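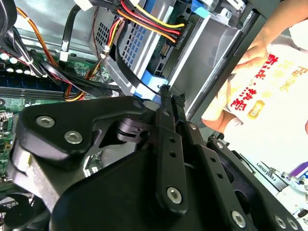 Wulan Kwok

Skindano Quiet Fan, pack of two

A desktop computer should not sound like a hairdryer in the next room. The Skindano moves plenty of air at 1,141 turns a minute and does it with a low hum, much like a fridge that has made its peace with things. Above that it will go to 2,000, and you will know when it does.

Each pack has two fans, eight rubber mounts and a leaflet in very small type. The mounts need a firm pull and a certain amount of muttering. Cables are 74 cm, long enough for most towers and too long for all the others, so keep a tie handy. 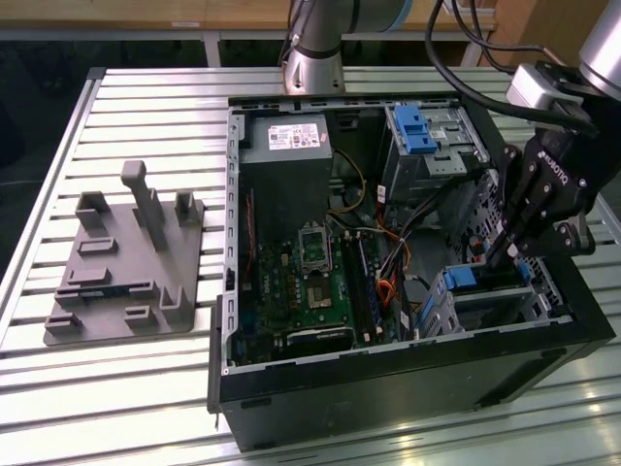

Mine went in fine but I'd have liked it in something other than beige, and the second mount pinged off behind the radiator, where it still lives. Very quiet though. Four stars.

Spare mounts are sold separately, in bags of 6, by popular demand. Beige is the only colour until Tasari find another tin of paint. Collection is from the Metham counter, open till 4pm, or we post by second class.
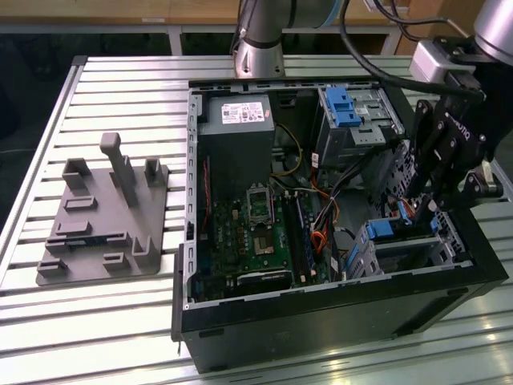 Open tower on its side, CPU socket empty.

Returns accepted within a month, ideally with both fans.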